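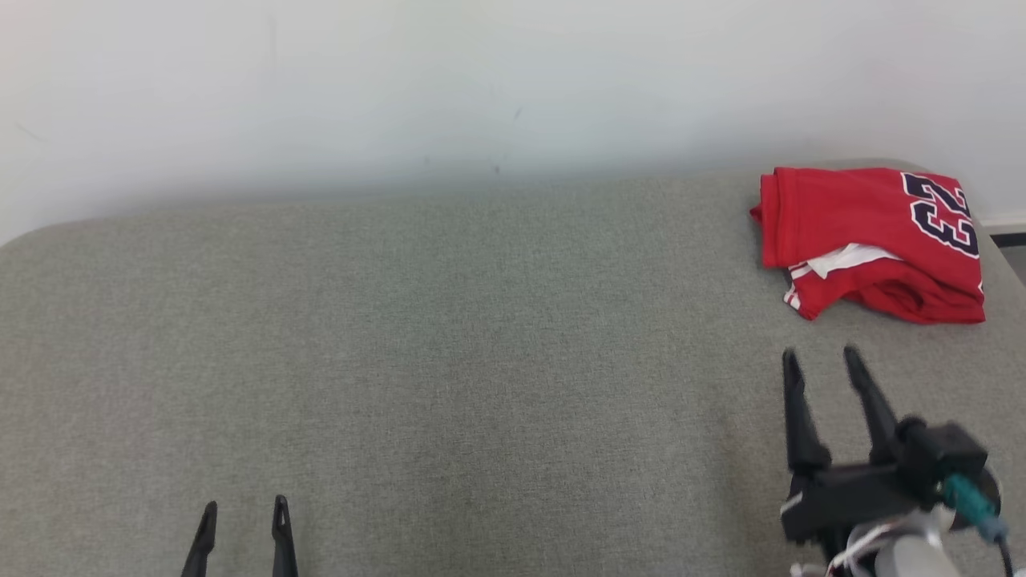
Robot demonstrations should come with a log sheet, and the public should be allowed to read it. I have held this opinion for some years and it hardened on a Wednesday in March, when Welus opened its workshop in Giretport to anyone who cared to walk in. The company builds a two-armed machine called Fleteo, meant for handling clothing and linen in homes and small laundries. The work on show was modest: a red basketball jersey, number 23, lay folded on a gray cushion against a white wall, and the machine was supposed to deal with it. Visitors stood behind a strip of tape and watched. Most of them stayed for one attempt. I stayed until the doors closed at 4 p.m., and I left with a different impression from the people who had stayed for one.

The choice of a jersey was sound. Cloth is a hard material for a machine. A box has a fixed shape, and once its position is known the rest is mostly arithmetic. A shirt has a new shape each time it is put down. The numerals may be rotated, hidden or bent around a fold, and the hem may be under the bundle or on top of it. A person sorts this out with fingertips and habit. A gripper with two hard fingers has very little sense of touch to work with, so nearly everything depends on where the cameras are and how well the software reads creases.

Welus deserves credit for putting this in front of the public at all. Many firms in this business show rigid parts moving between trays, which looks fast and proves little. I also liked the plain setup. There was no music and no curtain, and the screens beside the tape carried the camera views without any animation laid over them.

My complaint concerns what was left out. The sign at the entrance said that the system had been trained on 1,867 recorded demonstrations. It is a precise figure and I have no reason to doubt it. It is also an input. It tells the visitor how much work the company did and says nothing about how often the machine completes the task, how long it takes, or how frequently a member of staff has to step over the tape and set things right. Those are the quantities a buyer would ask for in the first five minutes. A member of the public is entitled to the same ones, particularly when the brochure in his hand uses the phrase "ready for the home."

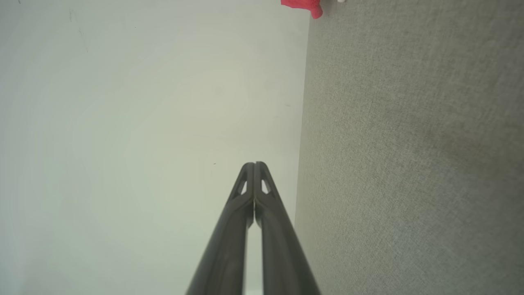

An attempt, in engineering terms, has a start state, an end state and a time limit. If any of these is left undefined, the success rate can be almost anything the presenter wants. Take the start state. When an operator lays a garment down after each run, the operator's hands decide how hard the next run will be. A loose bundle with an exposed corner is one problem. The same garment pressed flat, with its edges tucked under, is a much harder one. No dishonesty is needed for the easier arrangement to become the usual one. The staff have been doing this all day, there is a crowd, and hands learn what works.

I put this to Ilham Ait Ali, who leads the manipulation group and was running the afternoon session. She did not dispute it. Internally, she said, start positions are drawn from a printed list so that the operator has no say in them, and every intervention is recorded. The list was in a drawer in the next room. When I asked why it stayed there during an open day, she said the marketing side felt that visitors would find it confusing.

I think marketing underrates the visitors. The man next to me ran a dry cleaning counter for most of his working life, and he had spotted the reset problem before I did. He wanted to know what would happen if the jersey were inside out. A girl of perhaps ten asked why the arm had stopped, and she received a vague reply about the system "thinking." It had stopped because the operator had paused it. She could have coped with that answer.

So I kept a log of my own, on the back of the brochure. I recorded 36 attempts. For each I wrote the start state in a few words, whether a person touched the garment or the controls, and the elapsed time by my watch. My sample is small and my definitions were made up on the spot, and for that reason I will not print a success rate here. It would be repeated as if it meant something. I will say that the runs differed from one another far more than a visitor who saw only one of them could have guessed, and that the slow ones taught me more than the quick ones.

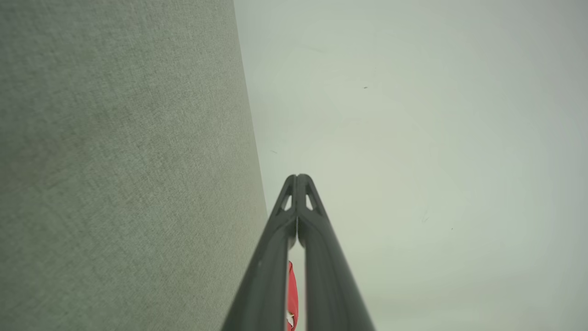 View from a wrist camera: the gripper's fingertips closed together, with a strip of red visible in the gap lower down.

The wrist camera feeds were the best part of the day and were given the smallest screens. They show what the machine has to work with at close range, and much of that is its own fingers. A person watching from behind the tape sees the whole garment and wonders why the arm hesitates. A person watching the wrist view sees a sliver of cloth and a lot of pale background, and the hesitation looks reasonable. If I were arranging the room I would put those feeds at eye level and have someone stand beside them and talk.

The usual objection to publishing a log is commercial. A competitor could read it. A journalist could lift the worst line and build a headline out of it. Both things are possible, and I would accept the risk. Ait Brahim, the industrial laundry across the harbor, has been weighing a trial of Fleteo for its sorting floor, and its people will measure the machine themselves within a week of delivery. The numbers will come out then in any case, and they will come out from someone who had no part in defining them.

There is also a cost to the field as a whole. According to the tally at the door, 400 people came through that day. Most of them now believe either that robots can handle laundry or that they cannot, depending on which run they happened to catch. Neither belief is worth much. A sheet of paper on the wall, filled in by hand after each attempt - start position, result, time, who intervened - would have given every one of them something better, and would have cost the price of the tape to hang it with.

Ait Ali told me she would raise it before the next open day. I have asked her to send me a blank copy of the form, and I intend to bring my own pen.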